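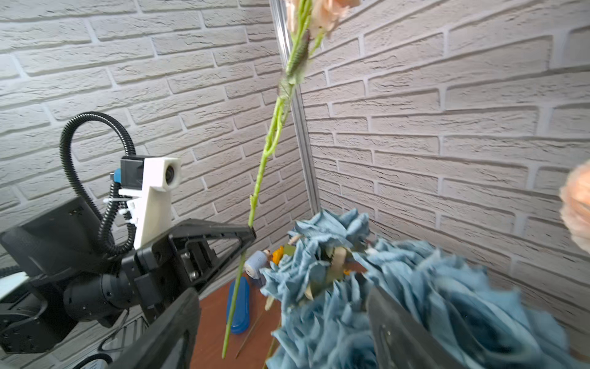 Rosa de color melocotón, con el tallo todavía largo.

Incidencia: las enmiendas al presupuesto municipal salen con el saldo mal
Estado: resuelta (con un fleco pendiente)
Abierta por: Izzati Hidayat, grupo municipal de Hultilach

¡Hola otra vez! Voy dejando aquí lo que hemos probado, que entre correos y llamadas ya me pierdo. Tenemos que registrar las enmiendas al presupuesto en Tadent antes del pleno de febrero, y el programa nos rechaza el paquete entero con el aviso "saldo no equilibrado". Lo hemos sumado a mano dos veces (yo una y Doaa Berrada otra, con calculadora de las de toda la vida) y cuadra al céntimo.

Primera prueba: cerrar sesión, volver a entrar, cambiar de navegador. Nada.

Segunda prueba: subirlas de una en una. ¡Las 10 primeras entraron sin rechistar! La siguiente es la que quita 570 euros de publicidad institucional y los pasa a la biblioteca del barrio de Lillier, y ahí se planta.

16:40. Respuesta de Robel Jemal, de soporte: que mire si la partida de origen sigue existiendo. Pues la he buscado y en mi pantalla sale, con su código y todo, así que le mando la captura.

17:15. Robel otra vez. Resulta que Intervención renumeró el capítulo 19 después de que nosotros bajáramos la plantilla, y mi copia guardaba los códigos antiguos. O sea, que la baja se iba a una partida muerta y el alta sí contaba, y de ahí el descuadre. Me pide que baje la plantilla nueva y pegue solo los importes, sin arrastrar la columna de códigos.

17:50. Hecho, ¡y ha entrado todo! Laurențiu Husar, que es nuestro portavoz y llevaba media tarde asomándose a la puerta, ya tiene el justificante de registro.

Queda una cosa: en el PDF que genera Tadent, las justificaciones se cortan a los 100 caracteres, y alguna acaba a media palabra. En la ficha se leen completas, pero a los demás grupos les llega el PDF. ¿Lo podéis mirar, o abro otra incidencia?

18:05. Robel dice que abra otra. Voy.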